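I'd never given gravel much thought until I met Shahnaz Kanagaratnam, who has 50 tonnes of it behind her house in Indton and will happily talk about every bit of it. She met me at the gate in wellies and we were off before I'd found my pen!

"It was all lawn when we came," she told me. "Every June it went brown, and every June I stood there with a hose feeling silly. So I stopped."

Out went the grass, and in went thyme, sea holly, verbascum and a lovely floppy catmint that she says she never planted (I believe her, it was everywhere). She doesn't use a membrane. "Plants want to seed about. If you put a sheet down, you've told them no."

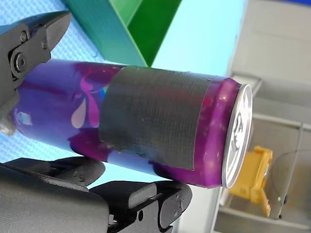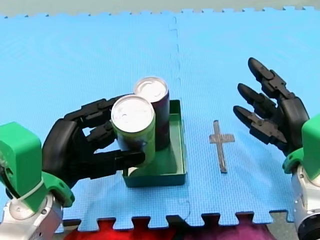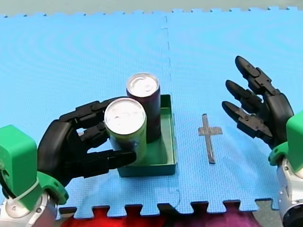
A can, a blue mat and green parts, across the three photos.

I asked about watering, expecting a clever answer. "First summer, yes, a good soak once a week. After that they're on their own." Her neighbour Gayan Howlader, who had wandered over with a tray of seedlings, thought this was a bit harsh -- he grows dahlias, and dahlias are thirsty. The two of them have been having this argument over the fence for years, and I got a good ten minutes of it.

Weeding is the bit she does mind. She goes out after rain with an old kitchen knife and does one strip at a time, then has her tea.

And what would she change? "The path. It's too narrow for the barrow and I've said so every week. I'd also have fewer grasses by the back door -- they flop on you when you're carrying the washing."

She sent me home with three pots of thyme, and I've got them on the step while I decide which bit of lawn goes first.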